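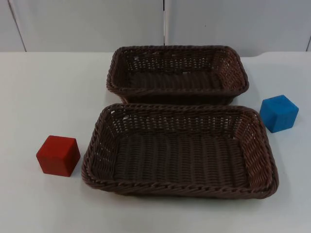 # Mitico Sets Its Plan for Buying Robot Work Cells

**POTAR, August** – Mitico, the parts and kit packing company based in Potar, has approved a plan to bring its first tabletop robot work cells into the Manole Street building, and the whole packing floor is excited to get going!

The plan covers 2 cells in the first round. Each will pick small items from a table and place them in the right basket, a job that now takes up a good part of every shift. The company expects to have the first cell ordered before winter and the second one after a trial period on real orders.

Mitico packs learning kits, craft sets and small hardware bundles for shops and schools. The catalog currently lists 1,782 separate items, and the planning team went through all of them to decide where automation should start. They settled on small solid pieces (blocks, pegs, spools and the like) that are easy to set out on a table and don't tangle. Bags of loose string and anything with a floppy wrapper will stay with the hand packers for now.

## Start small, test on simple things

Before asking for quotes, the team wrote down a set of plain tabletop tasks that every supplier will be asked to run. They use woven baskets and solid-colored cubes on a white table. A supplier's machine will have to put a red cube in one basket and a blue cube in the other, then do it again with the baskets moved, turned or pushed up against each other.

It sounds easy, and for a person it is. For a machine, a braided rim is a real obstacle, and an open weave can confuse a camera that is trying to find the edge of a basket. Mitico uses baskets all over the building and would like to keep them, so the test was built with them from day one. Suppliers may bring any arm and any gripper they like. The baskets stay!

Each machine will be asked for 600 placements over the course of the trial. Misses, drops and restarts will all be written down, along with how long it takes a regular member of the packing crew to get the machine going again without calling anyone.

## Where the money goes

The arm itself is only part of the budget. The plan sets money aside under these headings:

- the arm, gripper and camera
- table, lighting and safety guarding
- installation and wiring
- training for both shifts
- spare gripper fingers and other wear parts
- service and software fees for 5 years

Training was the last line added and has become one of the larger ones. Packers on both shifts asked to learn how to set up new tasks themselves, and the company was delighted to say yes. The budget also pays for their time away from the line while they learn.

Floor space has been marked out beside the east loading door, where there is already enough power for both cells. The existing packing benches will stay where they are, so regular orders can go out as usual during installation.

## Working with Cledance

Cledance, an independent planning firm, is helping Mitico compare the quotes on equal terms. Its work includes checking service fees, delivery times and the price of parts that wear out. Cledance does not sell equipment and will not be bidding.

Quotes open in September. Suppliers who want the task list, basket measurements and floor drawing can request a packet from the Mitico purchasing office. Visits to the packing floor are offered on Monday mornings, starting at 9:30, and closed shoes are required.

## About Mitico

Mitico packs and ships kits for schools, hobby shops and small manufacturers from its building on Manole Street in Potar.

**Contact:** Purchasing Office, Mitico, Manole Street, Potar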